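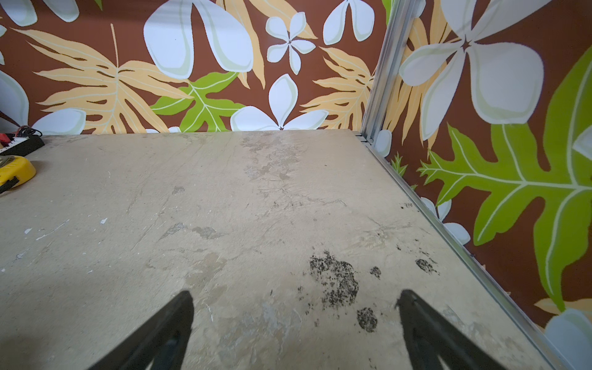 Figure 2. Worn beige-gray surface with scuffing, faint scratch lines and dark, speckled stains.

Home Articles Issues Authors Subscribe
Search this journal Go

4. Visible wear and the decision to refinish

4.1 Background to the household survey

The preceding section dealt with the cost of refinishing floors and tabletops in rented housing. The present section considers how tenants and owners decide that a surface has reached the end of its useful life. Building managers in Galham and Degefa have long worked from fixed replacement periods, under which a floor is renewed after a set number of years whatever its condition. Tenants do not reason in this way. They respond to what they see each day, and they respond to some marks much more strongly than to others.

The survey was sent to 100 households in the two districts. Completed forms were received from 90 of them. Respondents were asked to rate the general condition of their main living space, and then to name the single mark or area of wear that bothered them most. Ratings were given on a scale from zero to 100, with the higher end standing for a surface in new condition.

4.2 Scuffing and staining

Respondents drew a clear line between scuffing and staining. Scuffing was described as normal, and in older buildings it was often described with some fondness. A pale path worn across a floor between a door and a kitchen was rarely named as a fault. Stains were treated differently. A dark mark no wider than a coin could lower the rating of an otherwise sound room, particularly where the respondent did not know its origin.

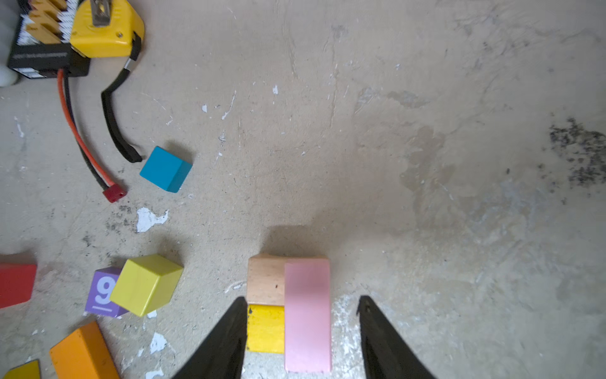

Vol. 2

Light, neutral finishes were common in both districts. Managers in Degefa gave two grounds for this choice: such finishes make small rooms seem larger, and replacement material is easy to match. Tenants agreed on the first point. On the second they were less certain, and several wrote that a new patch of flooring set into an old one was more noticeable than the damage it had replaced. This agrees with earlier work in the Tulto housing program, where patch repairs drew more complaints than untreated wear.

Cleaning practice also had an effect. Households that used a stiff brush on a single spot reported

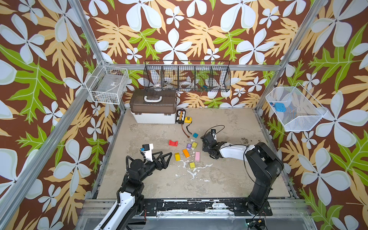
a lighter ring around the old mark, which they then judged to be a second fault. Those that cleaned the whole floor at the same strength did not report this. The Roltetti guidance for landlords already advises even cleaning, but few respondents had been given a copy, and those who had received one had mostly put it away with the lease.

4.3 The influence of wall coverings
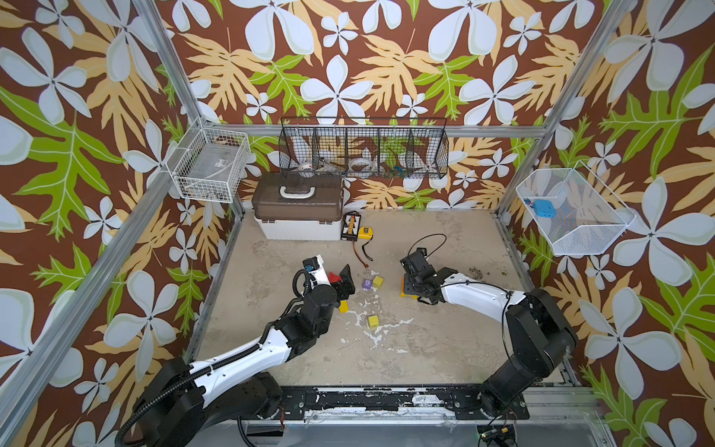
Wall coverings were not part of the original survey form and were added after the pilot round in July. Respondents with patterned walls tended to write more about their walls than about their floors, while those with plain walls did the reverse. It is possible that a strong pattern draws attention upward. Large white flowers and bright green leaves on a dark brown background, as on the walls in the view given here, stand in marked contrast to a mottled beige-gray surface with white splatter stains across its center. Whether such contrast makes the stains easier or harder to overlook cannot be settled from written answers alone. Managers should therefore be cautious in treating wallpaper as a substitute for floor repair.

Contact the editorial office | Copyright and permissions | Back to top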